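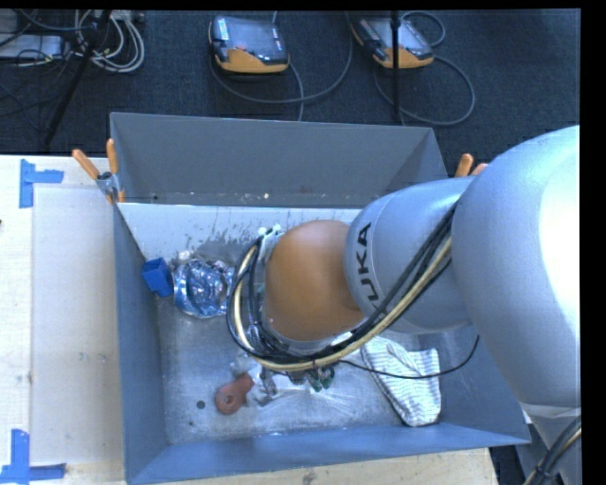 Movell Publishes Results of Bin-Clearing Trial for Household and Shop-Floor Items

2018-08-07 — Movell today released results from a trial that asked whether an industrial arm can empty a bin of mixed items without being told what is in it. The short answer is sometimes.

The trial used a KUKA arm working over an open gray bin. Items included rigid blocks, foil packages, clear plastic packaging and cloth. The arm made 323 pick attempts over 13 sessions. An attempt counted as a success only if a single item left the bin and was set down outside it.

Rigid items with flat faces gave the most repeatable results. Cloth could usually be lifted, but it often came up with a second item caught in a fold. Clear packaging was the hardest class. The depth sensor returned few usable points on it, and the software tended to plan a grasp on the bin floor underneath.

"Picking up a striped cloth is a solved problem if the cloth is alone on a table," said Renu Garg, who led the trial. "Put it in a bin next to foil and shiny plastic and the error rate climbs. Folding it afterward is a separate task, and we did not attempt it."

Operators stepped in when the arm stopped on a force limit or failed on the same item 4 times in a row. Movell does not consider the system ready for unattended use in homes. For shops, the company sees a near-term use in sorting returned goods, with one person watching 2 stations.

"A customer wants to know how often someone has to walk over and help," said Vikas Mittal, head of product. "We report that number first — speed comes after."

Software for the trial was written by Movell and Flurkari. A second round, planned for October, will use the same bin and add soft bags and closed cartons. The test procedure and attempt log are available on request.

Media contact: Ita Hennessy, Movell press office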